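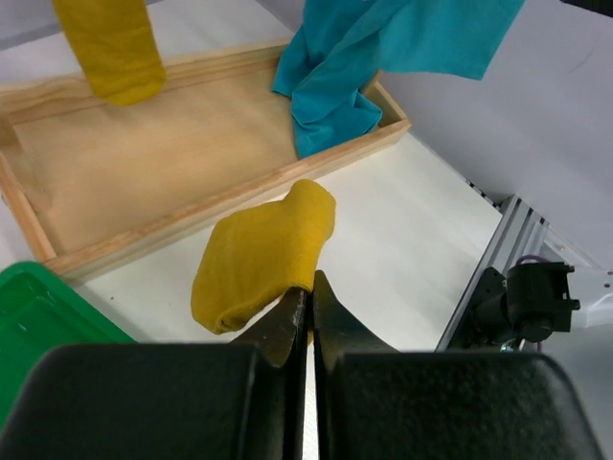
理布台改用机械臂之后

Skanard洗涤厂的后段车间从六月起多了一道自动工序：擦拭布烘干以后，由机械臂夹取、分拣，再送去折叠。这套设备由Raveck供货，夹具部分是和Zheng一起调的，车间里的人习惯叫它“二号台”。本期厂讯把试用以来的情况向各班组做个说明，也回答大家在意见箱里问得比较多的几件事。

先说这道工序原来怎么做。擦拭布从烘干机出来是缠在一起的，要有人站在台前一块一块扯开，按颜色归类，检查有没有破口和洗不掉的油渍，然后摞齐。一个班要过手2,000块左右的布，动作不重，可是抬手、捏、甩的次数太多，干久了手腕和肩膀都受不了。去年体检以后，后段有几位同事申请调岗，理由基本都写的是手腕。

现在的分工是这样：机械臂负责从木托盘里取布，一次夹一块，放到对应颜色的位置；人负责上料、验布和处理夹不起来的。布是软的，每次堆成什么样都不同，两指夹爪有时会带起两块，有时只捏住一个角，半路滑掉。遇到这种情况，设备重试一次，再不行就亮灯等人。前两周亮灯很频繁，调过夹持力和下探深度以后少了许多，毛圈厚的布仍然比薄布好夹。

速度方面，二号台目前比熟练工慢。一个班次能处理500块，其余还是走人工台。厂里暂时没有提速的打算，先把错分和漏检压下来再说。验布这一步仍由人做，破口和油渍的判断标准没有改。

后段班长Trí Bạch从安装那天起就跟着这套设备。他说最不适应的是节奏：“以前手上一直有活，脑子可以放空。现在手闲下来，眼睛要一直盯着，下班以后累的地方不一样。”按他的提议，看台的人改为每两小时轮换一次，轮下来的去做打包或者送布车。这个办法已经写进排班表，夜班同样执行。

后段现有28人，编制不因二号台减少，工时和基本工资也不变。原先按件计算的那部分补贴，在二号台当班期间改按班次发，金额参照本人前三个月的平均数。对计算结果有疑问的，可以到班组办公室查明细，由班长签字后报人事复核。

培训分两批进行，内容包括开关机、急停、清理夹爪上的绒毛，以及亮灯以后的处理顺序。没有参加过培训的同事请不要自行伸手到机械臂下面取布，布掉在台面上也要先按暂停。清绒毛每班做两次，交班前那一次要在记录本上签名，上个月有几班漏签，请各班长核对补齐。

有人问人工台会不会撤掉。答复是不撤。大单集中的时候几张台要一起开，新来的同事也仍然从人工台学起，手上摸过布，才分得清哪块该留、哪块该报废。人工台的座椅和脚垫已经列入更换计划，样品放在休息室，试坐以后请在旁边的表上写下意见。

分拣记录下个月起接入Skudar系统，各班可以在车间门口的屏幕上查到当班的数量和亮灯次数。这些数字用来安排检修，不作为个人考核依据。对设备或排班有意见的，继续投意见箱，也可以直接找Trí Bạch，他早班和中班交接时都在后段。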